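Home Blog Workshop About Contact

The Small Parts Belt
August 16, 2022 4 min read

I spent most of July getting the conveyor set up at the Emside unit, and I want to write down what I settled on before I forget.

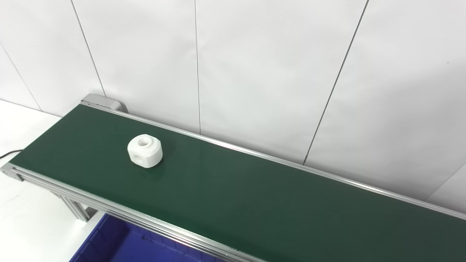 The belt itself came secondhand from Priltham. It has a green surface and aluminum rails, and I paid $513 for it with the motor. I looked at a black one too, but most of what I make is white, and white against dark green is easy on the eyes after a few hours. Dust shows up on it. I wipe it down at the end of the day with a damp rag and a little dish soap.

The parts are the white fittings for the Badawi order, 173 in all. Each one has a round hole in the top with a low raised collar, and another opening in a flat side. The rest of the body is part curved and part flat, so it matters which way it gets set down. I put them on the belt with the collar facing up. If they go on their side they can roll on the curved part and end up against the rail.

I tried running them close together at first. That was a mistake. I would pick one up to check the collar, and by the time I put it back the next two had gone past me. Now I leave a long gap and it goes better. It is slower on paper, but I stopped having to recheck the whole bin at the end.

The bin is a blue plastic one that sits under the near side. I had it at the end of the belt before, and parts dropped in hard enough to nick the top edges. Those edges are beveled and a nick is easy to see. Now I move the parts over by hand.

I still need to fix the tracking. The belt drifts toward the wall after a long run, and I have to loosen the tension bolts and bring it back. The Pendavus manual has 2 pages on it and neither covers my model. I plan to try a new roller next month and will post the measurements when I have them.

4 comments 2 shares

Older post Newer post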